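Data > Household > Textiles > Lelham Wash Log

Lelham Wash Log — README

The Lelham Wash Log is a table of home laundry loads, one row per load, with notes on what was washed, how it was washed and dried, and what changed in the fabric. It was put together for people who write care guides, teach clothing repair, or want something better than guesswork when they set up a wash test of their own.

Last updated: 1/23/20

What is in the folder

loads.csv holds the main table. Each row is one load from one household.

items.csv holds the garments and linens that were followed over time. An item keeps the same item number from its first wash to its last.

measures.csv holds the before and after measurements for the tracked items.

notes.txt holds the free-text comments, copied as the households wrote them apart from spelling fixes and the removal of names and addresses.

All files are UTF-8. The tables use commas, and any field that contains a comma is in double quotes.

Where the data came from

The log covers 44 households in Lelham and Lumside. Each one agreed to write down every load for 30 weeks, starting in December. People used their own machines, their own detergent and their own habits. Nothing was supplied except a cloth tape measure, a paper form and a set of numbered tags to sew into the tracked items.

The forms were typed in by hand. Every form was typed twice and the two versions were compared. Where they disagreed, the paper was checked again. Where the paper could not be read, the field was left blank.

Some 35 forms came back with water damage and could only be read in part. Those loads are still in the table, with the column "partial" set to 1.

Columns in loads.csv

load_id — a number, not in date order.

house — a code for the household. Codes starting with L are Lelham and codes starting with U are Lumside.

week — week of the study, counting from one.

machine — top, front or hand. "Hand" covers sinks, tubs and buckets.

temp — cold, warm or hot, as marked on the dial. Machines differ in what these words mean, and water temperature was not measured.

soap — powder, liquid, bar or none. Brand was asked for on the form but is not released.

softener — 1 if used, 0 if not.

dry — line, rack, tumble low, tumble high or mixed.

fill — the household's own judgment of how full the machine was, from 1 to 5. 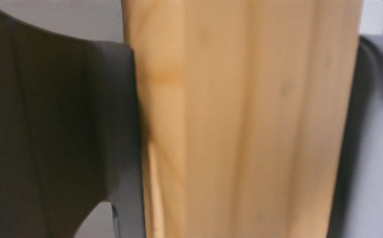

Does the log show which detergent works best? The brand column is not part of the release, and stain removal was never scored, so the tables can't be used to rank detergents.

Measurements

Tracked items were measured flat, at room temperature, after a full day of drying. Length and width are in inches, to the nearest quarter inch. Shirts were measured from the shoulder seam to the hem and across the chest just under the sleeves. Towels and pillowcases were measured along both edges. Socks were dropped early on, as the numbers moved more with the person measuring than with the wash.

Color was judged by eye against a printed card. The scale runs from 1 (much faded) to 5 (same as the start). Two people in the same home often gave different scores for the same shirt, and we kept whichever score was written on the form. Treat this column with care.

Pilling is marked none, light or heavy. Holes and split seams are in notes.txt only.

Known problems

Loads of work clothes are under-counted. Several households sent them out or washed them elsewhere.

The Virnetti forms, an early version of the paper form, had no box for softener. The softener column is blank for those rows — please don't read blank as zero.

Fiber content comes from the sewn-in label. If the label was missing or worn off, the fiber column says "unknown" even where the household made a guess.

Week numbers slip by one for two Lumside households that started late. They are listed at the top of notes.txt.

Suggested uses

The table works well for looking at shrinkage in cotton items over repeated washes, and at how drying method varies by season. It has also been used in class to practice cleaning messy data. It is too small to say anything about machine models or about towns other than these two.

License and credit

Free to use, copy and change, with credit to "Lelham Wash Log, Gilani Textile Archive." If you fix an error, send the load number and the correction so it can go into the next release.

Related items

Lumside Line-Drying Diary
Gilani Mending Records, Set 2
Care Label Symbols, Plain Text List
Pillowcase Wear Test Notes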